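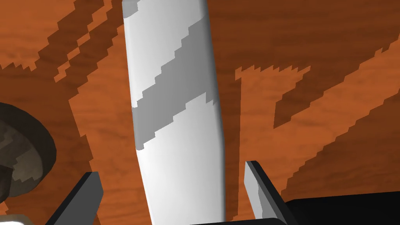
Filed under: Course Notes > Food Writing > Week 8

Restaurant trends: read with care

Every spring some dish gets called the next big thing. Before you repeat it, ask who counted. A press release from Brindine claimed 353 new ramen counters. Zulmira Sequeira phoned 16 of them – eight had opened years earlier under other names.

"Authentic" is another word to distrust. Authentic to which town, which decade?

For Sunday: read the Neves review, 900 words, and mark each claim the writer couldn't have tasted.

Comments

Mirsad P.: Does "crispy" count as a claim?

Filipa Esteves: Mine is nearly all underlined.

Recent notes
Who pays for the tasting menu?
Brunch and its numbers
Star ratings, week 7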